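Flireo Student Robotics Program
Progress report to the Modance Fund, December 2023

1. Where the project stands

The club has now met for 15 weeks under the current grant. The application promised a trained tabletop arm that could move kitchen items from one spot to another by the end of the term. We do not have that. We have a working hand-held gripper, a growing set of recordings, and a group of 22 students who can collect data without much help from staff.

I signed off on the original timeline and thought it was optimistic then. The Dogbe software guide suggested that a modest number of recordings would be enough for a first model. Our first training run did not support this, and I would ask the Fund to read any future estimate from us with the same caution.
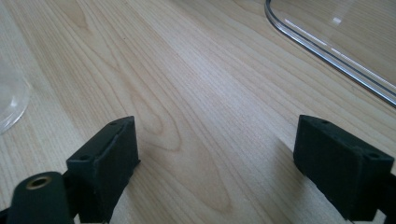 2. Recordings

Students have logged 726 recordings so far. Of these, 362 passed review. The rest were dropped for missing labels, bad starts, or a hand drifting into view at the wrong moment. A pass rate just under half is poor, and I am not convinced the newer sessions are much better – the review rules changed partway through the term, so early and late numbers can't be compared fairly.

Clear items remain the hardest part of the task list. The students wanted them in from the start. I argued for solid-colored blocks first and lost the vote. Their case was that a robot that only handles bright blocks is of little use in a kitchen, and I have no good answer to that, but it has cost us time.

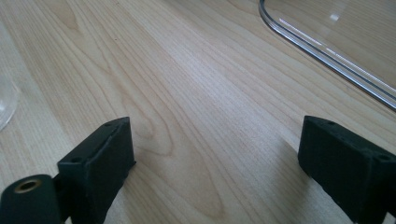

The two gripper fingers over open tabletop, with clear items at the sides.

3. Spending

Parts came in under budget. Computer time did not, and the overrun was covered by moving money from the travel line. As a result the club will probably skip the Koludside student meet. Several families have asked about this and we have told them the decision is not final.

4. Next period

In January we plan to freeze the review rules, re-check the rejected recordings against them, and train once more on the full accepted set. If that model does no better than the first, we will cut the task list to a single item and report on that alone. I would sooner deliver one small result the students can defend than repeat the wording of the application. We request no additional funds at this time. A revised task list will be sent to the Fund before the next training run begins.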